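第三回 手先操作データ検討会 議事録

時期:11月
時間:13時30分から15時40分まで
場所:二階 小会議室および実験室
出席:操作班、学習班、評価班、Gresico側の担当者(遠隔で参加)
記録:評価班(記録者は日本語が母語ではありませんので、表現の誤りがありましたら次回までにお知らせください)

配布資料
資料1 収集データの内訳
資料2 ふた付き容器課題の評価結果
資料3 指の開始姿勢に関するメモ(学習班)
資料4 Zornusの書き出し形式の変更案

1.前回議事録の確認

前回の議事録について、評価班から一か所の訂正がありました。「把持成功」と書いた部分は、正しくは「接触成功」です。物に指が触れたことだけを確認した試行であり、持ち上げたことまでは確認していませんでした。訂正したうえで承認されました。

前回の宿題のうち、手首の関節の遊びの測定は終わっています。値は許容の範囲内でしたので、再調整は行いません。もう一つの宿題、記録装置の時計合わせについては、議題5で扱いました。

2.データ収集の状況

操作班より、資料1に基づいて報告がありました。

現在までに収集した試行は、全部で1000です。このうち、学習に使うことができると判定されたものは471、評価用に取り分けたものは158です。残りは、操作の途中で中断したもの、または時刻のずれがあるもので、今は保留にしています。

学習班から、保留の試行が多すぎるのではないかという質問がありました。操作班の回答は次の通りです。中断の多くは、操作者が自分で「やり直したい」と判断して止めたものです。止めた時点までの動きは正しいことが多く、捨てるのは惜しいと考えています。しかし、どこまでが正しい動きかを人が見て決める必要があり、その作業の時間がまだ取れていません。

Gresico側からは、中断した試行も「中断」という印を付けて渡してほしいという希望が出ました。先方では、失敗の前の動きを調べる研究も予定しているそうです。検討の結果、印の付け方を統一してから渡すことになりました。

3.ふた付き容器課題の方法について

この議題に最も長い時間を使いました。

課題の内容を改めて確認しました。机の上に、ふたの開いた小さいごみ箱と、いくつかの品物を置きます。ロボットハンドは品物を一つずつごみ箱に入れ、最後にふたを閉めます。今期の研究の目的は、全体を一つの長い動作として学習させる従来の方法と、動作を短い区間に分けて学習させる方法(以下、区間法)を比較することです。

区間法では、一つの試行を「近づく」「つかむ」「運ぶ」「離す」「ふたに触れる」「閉める」の六つの区間に分けます。区間の境目は、指の関節の角度と、手首の速度から自動的に決めます。人の手による修正は、評価用のデータだけに行いました。

学習班の説明によると、難しいのは「離す」と「ふたに触れる」の境目です。品物を離した後、指を完全に開いてから動く操作者と、指を曲げたままふたに向かう操作者がいます。後の場合は、速度の谷がはっきり出ないため、自動の境目が遅くなる傾向があります。学習班は、人差し指だけの角度を別に見ることを提案しました。一本の指が伸び始める時を境目の候補にすれば、残りの指の形に影響されにくくなるという考えです。
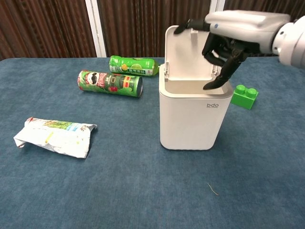

操作班はこの提案に賛成しましたが、一つ注意が必要であると述べました。操作者によっては、品物をつかむ前にも指を一本だけ伸ばす癖があります。そのため、指の角度だけを条件にすると、「つかむ」の前に余分な境目が入るおそれがあります。手の位置が容器の近くにあることを、もう一つの条件として加えるのがよいという意見でした。

評価班からは、「容器の近く」をどのように決めるのかという質問がありました。容器の位置は試行ごとに少しずつ変えているため、固定した座標では決められません。話し合いの結果、各試行の開始時に記録している容器の位置を基準にし、そこからの距離で判断することになりました。距離の値は学習班が三つ用意し、評価用のデータで比べます。

なお、容器の位置の記録は、初期の試行では行っていません。位置の記録がある試行は451です。この条件を使う比較は、まずこの451の中で行います。初期の試行を映像から補うかどうかは、結果を見てから決めます。

4.評価結果について

評価班より、資料2に基づいて途中の結果を報告しました。

従来の方法と区間法を、同じ評価用の配置で比べました。品物を入れるまでの部分では、二つの方法の間にはっきりした差は見られませんでした。差が出たのは、ふたを閉める部分です。区間法の方が、ふたに正しく触れる割合が高くなりました。従来の方法では、指がふたの手前で止まり、そのまま次の動きに進まない場合が多くありました。

ただし、この結果をそのまま「区間法が優れている」と書くことには、反対の意見がありました。理由は二つ出されました。

一つ目は、二つの方法で学習に使った時間が同じではないことです。区間法は区間ごとに学習を行うため、合計の計算時間が長くなっています。学習班は、時間をそろえた条件で従来の方法をもう一度学習させることを引き受けました。

二つ目は、品物の種類の影響です。硬い円筒形の物と、軽くて形の決まらない包装では、つかむ動作が大きく違います。包装は平らにつぶれていると、指先が机の面に当たることがあります。ハンドの保護の機能が働いて動作が止まった試行を、どちらの方法の失敗と数えるのか、現在の基準では明らかではありません。

二つ目の点について、評価班は次の基準を提案し、了承されました。

・保護の機能で止まった試行は、失敗とは別に「停止」として記録する。
・停止した試行も、停止までの区間の評価には使用する。
・報告書の表では、成功、失敗、停止を別の列にする。

Gresico側から、小さいブロックのような品物は容器のすぐ横に置いてもよいのか、という質問がありました。容器の横に置くと、手の甲やもう一方の指が容器の縁に当たりやすくなります。操作班としては、難しい配置も残したいという考えです。実際の部屋では、物が都合のよい場所に置かれているとは限らないためです。配置を「離れている」「隣り合う」の二種類に分けて印を付け、結果も分けて出すことになりました。

5.記録装置の時刻のずれ

時刻のずれについて、操作班から調査の報告がありました。

ハンドの関節の記録と映像の記録の間に、長い試行でずれが出ます。原因は、Stukierの中継装置が一定の時間ごとに記録をまとめて送っていることでした。設定を変えて、まとめずに送るようにしたところ、確認した範囲ではずれが見られなくなりました。確認したのは短い試行だけですので、長い試行での確認を続けます。

すでに収集した試行については、ずれの量が一定であれば後から直すことができます。学習班は、補正した試行には必ずその印を残してほしいと求めました。以前、補正済みの試行をもう一度補正してしまい、境目が前後に動いたことがあるためです。操作班も同じ失敗を覚えており、異論はありませんでした。

6.書き出し形式(Zornus)の変更

資料4の変更案を確認しました。区間の印を、これまでの別ファイルから、試行の記録と同じファイルの中に移す案です。

学習班は賛成です。評価班は、古い形式を読む道具がまだ残っているので、すぐに切り替えると困ると述べました。しばらくの間、両方の形式で書き出すことにします。終わりの時期は決めていません。

項目の名前について、日本語の読みをローマ字にしたものと英語のものが混ざっているという指摘がありました。英語に統一します。対応の表は操作班が作ります。

7.実験室の使用について

机の上の布は、場所によって表面の状態が違い、色の濃い部分もあります。学習班から、新しい布に替えてはどうかという意見がありました。評価班は、比較の途中で背景の条件を変えることは避けたいと答えました。今期の比較が終わるまで、現在の布をそのまま使用します。

窓のカーテンは、収集の間は閉めておくことを再確認しました。夕方に光が変わると、ふたの縁の見え方が変わります。記録表に、カーテンの状態を書く欄を加えます。

また、Rodrigues実験台(奥の台)は、来月から別の課題で使用します。必要な工具は手前の棚に移してください。

8.決定事項と担当

(1)中断した試行の印の付け方を文書にする。担当:操作班
(2)人差し指の角度と容器からの距離を用いた境目の決め方を実装し、距離の値を三つ比べる。担当:学習班
(3)学習時間をそろえた従来法の再学習。担当:学習班
(4)「停止」を含む新しい評価基準で、資料2の表を作り直す。担当:評価班
(5)品物の配置に「離れている」「隣り合う」の印を付ける。担当:操作班、確認は評価班
(6)長い試行での時刻のずれの確認。担当:操作班
(7)項目名の対応表の作成。担当:操作班
(8)記録表へのカーテン欄の追加。担当:評価班

9.その他

報告書の題名に「自律」という語を入れるかどうかについて、短い話し合いがありました。評価用の試行でも、開始の合図と緊急の停止は人が行っています。「自律」と書く場合は、その範囲を本文の最初に説明するべきだという意見が多く出ました。題名は次回まで保留とします。

「つかむ」と「把持」、「離す」と「解放」が資料の中で混ざっています。今後の資料では「つかむ」「離す」を使用し、報告書の本文だけ「把持」「解放」とします。

次回は、学習班の再学習が終わった後に開きます。日程は学習班から連絡します。資料は前日の正午までに共有の場所に置いてください。

以上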